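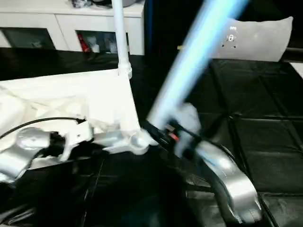
見学メモ:Jedleyのセル保全、午前の部

2024年9月6日(金)。忘れないうちに帰りの電車で打ってます。誤字はあとで直す。たぶん直さない。

受付で名札もらって、靴カバー、そのまま奥へ。案内はBukola Danladiさん。保全担当はDimas Liemさん。ふたりとも早口。こちらのペンが追いつかず。メモの半分は自分でも読めない。

目当ては双腕のセル1台だけ。ほかの設備は通路から横目で見ただけなので書きません。社内の呼び名は「Kudar」。由来を聞いたら、前の担当がつけた名前でもう誰も知らないとのこと。

仕事の中身は、棒状の部材を片腕でつかんで、振って、向きを変えて、置く。それだけ。それだけなんだけど、長いものを端で持つとグリッパの根元に効くんですよね。Liemさんの話もほとんどそこだった。

■持ち方と速度
最初は真ん中を持たせていたそう。周りに当たるので端持ちに変更。7月のこと。変えたら今度は指先の減りが早くなった。振り出しの加速で部材が指の中でわずかに回る。回ると擦れる。擦れると滑る。滑ると余計に回る。
対策は加速を落とすこと。速度の上限はそのまま、立ち上がりだけなだらかに。「速度を下げろってみんな言うけど、効くのは加速のほう」とLiemさん。うちの現場でも思い当たるふしあり。帰ったら設定見る。

■指先の交換
800サイクルで点検、減っていればその場で交換。減っていなくても左右の指を入れ替える。片減りするため。
手順、聞き取れた分だけ。
セルを止めて札を掛ける。
腕を低い姿勢に下ろす(専用の保全姿勢が登録してある)。
動力を切ってから残りの力が抜けるのを待つ。
指先を外す。ねじは必ずトレイへ。床に置かない。
当たり面を拭く。溶剤は使わない。
新しい指先を仮止め、閉じて、隙間を見て、本締め。
ゲージの棒をくわえさせて、軽くひねる。回ったらやり直し。
最後の「軽くひねる」が人によって違うので困っているらしい。トルクレンチで測る案もあったが、結局Liemさんの手首が基準になっている。引き継ぎどうするんだろう。余計なお世話か。

■ケーブル
いちばん時間をとって話してくれたところ。グリッパから出るケーブルは腕に沿わせて、関節のところで余長をとる。余長が足りないと引っぱられる。多すぎると垂れて、挟む。
去年まではきつめに束ねていたそう。断線が続いた。それも決まって手首の手前。外から見ても被覆はきれいで、中だけ切れてる。手首をある角度にしたときだけ信号が飛ぶので、最初はセンサを疑って3回も交換したとか。ありがちすぎて笑えない。
いまは結束バンドをやめて面ファスナー。固定点は関節をまたがせない。関節の前と後で別々に留めて、間は自由にしておく。点検は腕をゆっくり端から端まで回して、ケーブルがどこで張るか目で追う。張ったら留め直し。
白いマーカーで留め位置に印をつけておくと、ずれたのがすぐわかる。これはすぐ真似できる。

■原点合わせ
グリッパを外したら必ずやる。外さなくても週の頭に1回。治具に当てて、左右の腕それぞれで数値を記録する。許容から外れたら再設定、外れてなくても同じ方向に少しずつ動いていたら要注意で、ボルトの緩みを先に疑う。
Danladiさんが記録のノートを見せてくれた。紙。手書き。「画面だと誰も前のページを見ないから」だそう。たしかに、めくると傾向が見えるんですよ。67ページ目に赤ペンで大きく丸がついていて、それが緩みを見つけた日。台座側のボルトだった。腕をいくら調べても出てこないわけだ。

■予備品
指先のセット、手首まわりのケーブル、グリッパ本体が1台。本体まるごと予備があるのはうらやましい。止まったら本体ごと替えて、外したほうは机でゆっくり直す。セルの停止は短くて済む。
ただし替えたあとの原点合わせは省けない。急いでいるときほど飛ばしがちで、1回やらかして部材を4本だめにした、と。Liemさんが淡々と言うのでこちらも真顔で聞いた。
指先はOstwoodという商社から。前はLlanosから入れていたが、納期が読めなくて切り替え。硬さの指定を書面で出しておかないと微妙に違うものが来るらしい。うちも口頭でやってる。まずい。

■質疑(立ち話)
同行の人から、異常の検知は何で見ているのかと質問。つかみ幅と、モータ電流の2つとのこと。幅だけだと、部材が斜めに入っていても合格になることがある。電流も見ればだいたいわかる。だいたい、というのがミソで、残りは音だそう。
音。Liemさんいわく、振り出しのときに「カッ」と乾いた音がしたら指先のガタ、「ズッ」は滑り。録音して判定させる話も出ているけど、周りの設備がうるさくて進んでいない。
もうひとつ、清掃の頻度。グリッパの可動部は毎日拭くだけ、グリスは600時間ごと。入れすぎると飛ぶ。飛ぶと部材につく。つくと滑る。また滑る話に戻ってきた。
ソフトの更新についても聞いたが、時間切れで半分しか聞けず。更新の前に保全姿勢と原点の値を必ず控えておくこと、これだけはメモに残ってた。一度消えたことがあるらしい。顔つきでわかった。

■うちで試すこと
加速の設定を見直す。速度はさわらない。
結束バンドをやめる。まず手首のところだけ。
留め位置に印。
原点の記録を紙でも残す。反対されそう。
台座のボルト、次の停止日に全部確認。
指先の硬さを書面にする。

資料は後日メールでくれるとのこと。届いたら共有フォルダに入れておきます。写しがほしい人は私まで。午後の部は別の人が書く予定なので、そちらを待ってください。昼のカレーはおいしかったです。次の駅で降りるのでここまで。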